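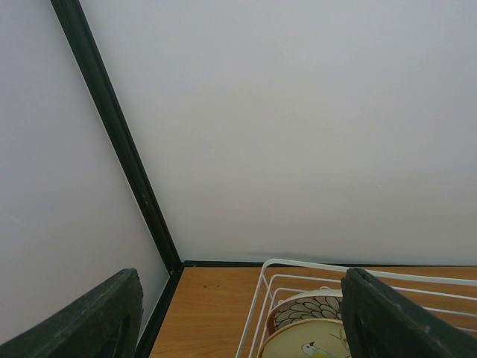 3.2 Wall finish and perceived room size

Rooms in the Lornville housing survey were grouped by wall finish before any occupant was interviewed. A room was placed in the plain group when at least two adjoining walls were painted white or near white and carried no pattern, paneling, or shelving. Figure 4 shows a corner of this group, with a wooden tabletop against two plain white walls and a long dark green trim strip lining the corner where the walls meet. Rooms with wallpaper on any wall were placed in the patterned group, including those where the paper had been painted over but the pattern could still be felt by hand.

Figure 4. Inside corner with plain white walls and dark green trim, plain group.

The survey drew on 300 dwellings in two districts, Flinda and Magalhães. The older streets of Flinda were laid out in 1756, and many of the houses there keep their original room widths even where the interiors have been rebuilt. Dwellings in Magalhães are newer and have lower ceilings. To limit the effect of this difference, results are reported separately for each district, and no pooled estimate is given for ceiling heights outside the range found in both.

Occupants were asked to estimate the length of the longest wall in the main living space without leaving their seats. The estimate was then compared with a tape measurement taken by the interviewer at the end of the visit. Interviewers followed the Stindeo room protocol, which requires that curtains be left as found and that ceiling lights be switched on. Visits took place in August, and each lasted about 55 minutes.

In Flinda, occupants of plain rooms tended to overestimate wall length, while occupants of patterned rooms gave answers closer to the measured value. The same tendency was present in Magalhães but was weaker, and it disappeared in rooms with a window on the longest wall. Length of residence had little bearing on the size of the error in either district.

In 41 dwellings the occupant had painted the room personally and could recall buying paint by wall area. These cases were kept in the main analysis and examined again in a separate check. Removing them changed the Flinda result only slightly. Trim color was recorded for every room but was not used as a grouping variable, as dark trim was too unevenly spread between the two districts to support a comparison.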